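Clavetti Leaf Folding Set, Green Assortment
Reviewed by Irena Urbańczyk
August 2018

I bought the Clavetti leaf set to make table decorations for my niece's wedding, and I have now used most of two packs. I fold paper fairly often but I'm not an expert. I can follow a diagram, and I usually need two tries at anything with a sink fold in it. This review covers the green assortment only. There is also a set in reds and browns that I haven't tried.

What you get

The pack holds 50 square sheets, a folded instruction leaflet and a flat plastic creasing tool. The sheets are six inches on a side and come in several greens, from a pale yellowish one to something close to bottle green. Most are the same color on both sides. A few have a white back, and those are mixed in without any marking, so look through the stack before you start if you want your leaves to match. I sorted mine into two envelopes on the first evening and should have done it before folding anything.

The paper weight is printed as 62 gsm. That is a bit lighter than ordinary printer paper and it feels right for this kind of model. It takes a sharp crease with a fingernail and doesn't crack along the fold. I opened and refolded one sheet many times to see when it would give out. The color began to wear off at the points where several creases meet, but the paper didn't tear.

The cutting is the weak part. In my first pack the sheets were square as far as I could tell. In the second pack some were slightly longer one way than the other. You notice it on the very first diagonal, when the corners don't land on each other. For a leaf it doesn't matter a great deal, because the outer edges get tucked under. For anything that starts with a careful grid it would be a nuisance, and I ended up trimming the worst ones.

The leaflet

There are four models: a simple pointed leaf, a pleated leaf with veins, a double leaf on a shared stem, and a standing leaf that is meant to hold a place card. The drawings are clear and large enough to read without glasses, with mountain and valley folds shown in the usual dotted and dashed lines. The text under each drawing is short. It looks translated, and in one place it says "turn" where it should say "turn over." Step 7 of the pleated leaf will go wrong if you believe it. Rotate nothing, flip the model and carry on.

The pointed leaf is good. It takes a couple of minutes once you know it, and the shape is pleasing, narrow at the bottom with a clean tip. A child could do it with some help on the last fold. My neighbor Hường Đỗ sat down with me one afternoon, having never folded anything since grade school, and her third one was as tidy as mine.

The pleated leaf is the one on the cover and the reason I bought the set. You fold the square into a kind of fan, crease it at an angle, then open the two halves so the pleats run out from the middle like veins. It looks like much more work than it is. The pleats do want to spring open again. The leaflet suggests pressing the finished leaf in a book overnight, and I would say two nights.
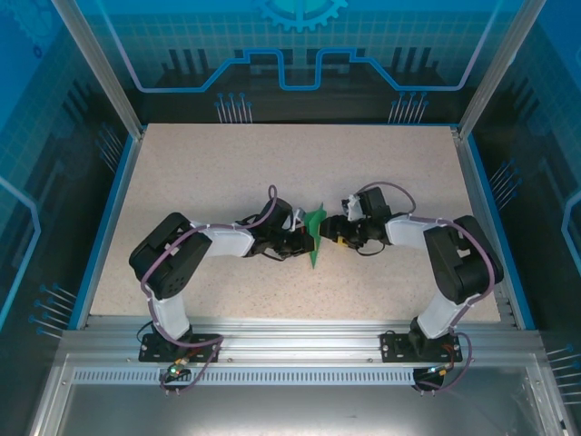 The standing leaf gave me the most trouble. It is supposed to rest on its lower end with the tip pointing up, and the base is a small folded triangle that spreads behind it. On a hard table mine leaned to one side or slowly opened up at the bottom. On a tablecloth they did better. I tried the darker sheets, thinking they might be stiffer, but there was no difference. What worked in the end was a dot of glue inside the base and a paper clip left on while it dried. If you object to glue in folded paper, skip this model or make it from heavier stock.

With a place card tucked in, the standing leaf gets top-heavy again. The leaflet doesn't say what size card to use. I cut mine down to the size of a large postage stamp and wrote the names small. Ordinary store-bought place cards are far too big.

The double leaf is fine. I made four of them and didn't feel like making more. The stem comes out thick, with a lot of layers folded into a narrow strip, and the creasing tool is really needed there.

The creasing tool

I expected to throw it away and I've kept it. It is a flat piece of hard white plastic, rounded at one end and with a blunt point at the other. It leaves no shine on the pale sheets, though on the darkest green it does if you press hard. Put a scrap of paper between the tool and the sheet and the shine goes away. I own a bone folder that cost more than this whole set, and for small creases I have been reaching for the plastic one – it's thinner and gets into the pleats.

Compared with other paper

Before this I used loose sheets from Janau, which are sold by color in a clear sleeve. The Janau paper is better cut. I have never had an uneven sheet from them. It is also a little softer, so the pleated leaf relaxes even more, and the greens are duller. I asked Tín Âu, who taught the folding class I took at the library, and he uses Janau for practice and a handmade paper for anything he plans to keep. He thought the Clavetti green was good for the money and said he would not buy it for geometric models. I agree with him there.

If you need a lot of paper, compare prices before buying several packs. The set is reasonable as one pack with the tool and the leaflet. By the third pack you are paying again for a leaflet you already have. Clavetti does sell refills without the extras, but the store where I shop doesn't carry them and I had to ask for them to be ordered.

How the leaves hold up

The finished leaves from the wedding went into a shoebox, and the ones I made in December as a trial run have been on my kitchen windowsill all this time. The windowsill ones have faded. The pale green is now nearly cream on the side facing the glass, and the middle green has gone grayish. The bottle green has held its color best. Away from the window I see no change at all.

Damp is harder on them. A few pointed leaves that hung in the bathroom as a garland lost their creases and curled at the edges within a week. I flattened them under a dictionary and they were usable, but not crisp.

For storage, pointed leaves can be stacked flat inside one another. Pleated ones should go in a single layer or the ones at the bottom lose their shape – they get squashed into plain folded strips and you have to open each one by hand again.

Who it suits

I would give this set to someone who has folded a few things already and wants a small project with a result they can put on a table. For a complete beginner it would be all right if they start with the pointed leaf and ignore the rest for a while. For a class, get the refills and photocopy nothing, as the leaflet's pale blue lines don't come through on a copier. I tried.

Good: paper color, crease quality, the pleated leaf, the tool.
Less good: uneven cutting in one pack, the mistake in step 7, the standing leaf without glue, fading in sunlight.

Four out of five for the paper and three for the leaflet. I've ordered one refill pack in the darker greens for a wreath, and I'll add a note here if the cutting is any better.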